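Project Report: Grip Loss During Basin Wiping with a Humanoid Robot
Group members: Samina Lodhi, Daniyal Rana, Talha Tarar
Supervisor: Gudrun Ljungberg
Lab technician: Hefin Bellis

1. What we set out to do

Our project was called Nindden, and the goal sounded small: get a humanoid robot to wipe out a bathroom basin with a cloth, and keep doing it without somebody stepping in. We picked a basin over a benchtop on purpose. A benchtop is flat and you can more or less tell the arm to stay at one height. A basin has slopes, a rim, a drain stopper sticking up in the middle and a tap right where you want your elbow to go. We loved it as a problem and we still do!

By February we had the robot reaching over the rim and pushing a cloth across the bottom of the bowl. Then the grip fault started, and it ended up being most of the project.
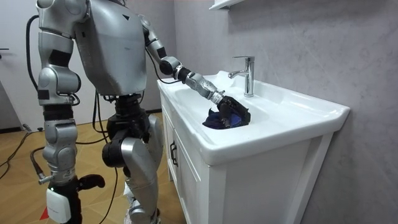

Figure 1. Robot hand pressing the cloth into the basin.

2. The fault

Out of 158 wiping runs, 27 ended with the hand carrying on without the cloth. The arm finished its whole path as if everything was fine, with bare fingers dragging over ceramic. The controller logged all 27 as successful. That was the part that worried Gudrun most, and she was right, because a robot that thinks it is holding something will press down just as hard when it isn't.

In two of those runs the fingertips also caught the drain stopper on the return stroke. Wrist force climbed past our warning level and the arm kept going, so Hefin hit the emergency stop both times. There was no damage to the basin, but one fingertip cover had to be replaced. We stopped all powered runs for the rest of that afternoon and wrote up an incident sheet.

3. Finding the cause

Our first guess was water. Talha ran the same path with dry and damp cloths and the drops came up in both sets, so that theory went out the window pretty quickly.

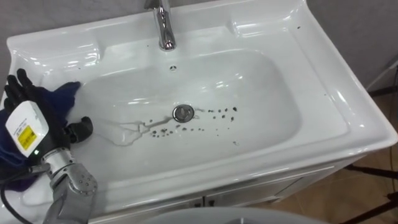
Daniyal then plotted finger motor current against time for every failed run, and this was the best moment of the whole term. The current sagged in the same spot each time, when the wrist rolled to follow the left slope of the bowl. Our grip routine closed the fingers until the current reached a target and then simply held position. Once the cloth shifted and bunched differently, the fingers were holding a shape that didn't match it any more, and nothing told them to close further.

The false success had a duller explanation. The grip check ran once, at pick-up, and never again. Samina found it in a part of the code we had all read at least twice.

4. What we changed

The fingers now re-tighten whenever the current falls below the target. The grip check runs through the whole wipe, and if it fails the arm lifts straight up and waits. We also turned the wrist force warning into a proper stop.

With the new code we did 17 more runs and had one drop, which the robot caught by itself: it lifted clear and waited, exactly as written. There was cheering. Seventeen is a small set and we would want far more before calling the fault fixed.

5. Still to do

The path near the stopper needs more clearance. Crumbs are also a headache, as the cloth tends to spread them along the bowl when the stroke is too short. Samina has started on a longer stroke that ends higher up the slope, and her notes are in the shared folder with the current plots.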